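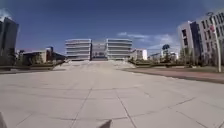
Civach Campus Robot Service: Frequently Asked Questions

Last updated 18 Feb 2026

Civach is an outdoor ground robot that Nultwood supplies as a service to colleges, office parks and public sites. You pay a monthly fee, and we handle setup, software and repairs. These are the questions we get most often from facilities teams before they sign up.

What does Civach do?

It travels set routes across your outdoor grounds and records video as it goes. Customers use it for evening patrols, for checking paving and plantings, and for looking at a reported problem before sending a person out. It doesn't carry parcels and it doesn't clean.

What kinds of surfaces can it handle?

Concrete slabs, brick paths, asphalt and short, firm grass are all fine. Joints between paving slabs don't bother it as long as the slabs are close to level. Loose gravel and deep sand are outside what we support. If you have a stretch of mixed ground you're unsure about, send it to us with your route request and we'll try it during the site visit.

Can it climb stairs?

The standard unit can't. Routes are drawn so that the robot stops short of steps and turns, or uses a ramp if there is one. A stair option is being tested in the Ibarra program, but it isn't for sale and we don't have a release date to share.

How does it know where it is?

Civach builds a map of your site during setup and compares what its cameras see with that map. It also uses satellite positioning where the sky is open. Wide plazas used to be difficult for it, as there is little close by to line up against. The current software uses building fronts, lamp poles and hedges at longer range, and position holds up much better on open ground than it did in the first release.

How long does setup take?

Plan on 4 days from delivery to the first patrol. The first two go to mapping and drawing routes with your staff. The third is for test runs with one of our technicians walking alongside. On the last day your own operators run it and we watch. Rania Hamdan leads the setup team and will contact you ahead of time to get gate codes, delivery hours and a place for the dock.

What do we need to provide?

A covered, level spot for the charging dock, a standard wall outlet, and a network connection at the dock. The robot uses its own cellular link while it's out, so you don't need Wi-Fi across the grounds. We also ask for one named contact at your site who can approve route changes.
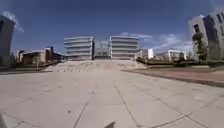
How far can the robot go from its dock?

Routes can be up to 200 meters from the dock in a straight line. That limit makes sure there is always enough charge left to get back. For larger grounds, most customers add a second dock and let the robot move between the two.

How long does it take to charge?

A short top-up takes 15 minutes and is enough for another patrol on most sites. A full charge from empty is best left overnight. The robot docks and undocks by itself, so nobody needs to plug it in.

What happens when someone walks in front of it?

It slows down, then stops if the person is still in its path. Once the way is clear, it waits a moment and carries on. If it stays blocked, it sends a message to your operator, who can steer it around by hand or send it home.

Does it work in rain or snow?

Light rain is fine. We tell customers to keep it docked in heavy rain, high wind, or when there is ice or snow on the ground. You can set weather rules in the schedule and it will skip patrols that break them.

Who can see the video?

Only the people you give an account to. Video is stored by Bitbridge, our hosting partner, and is deleted on whatever schedule you choose at signup. Nultwood technicians can look at footage for a repair if you approve the request in the operator panel. We recommend posting a notice at the main entrances to your grounds.

Can our own staff change the routes?

They can move, shorten or pause existing routes from the operator panel. A new route through an area that hasn't been mapped needs a visit from us. One mapping visit per year is included in the monthly fee.

What if it breaks down?

Call the support line or open a ticket in the panel. Many faults can be cleared remotely. If the unit has to come back to us, we send a loaner and load your map onto it before it ships.

Can we cancel?

You can cancel during the first year with 15 days' written notice. We collect the robot and the dock and delete your site map. After the first year the contract runs month to month.

Who do we talk to about pricing?

Manuela Sanna handles quotes for new sites. Send a site plan and a short note on what you want patrolled, using the contact form on the Nultwood website.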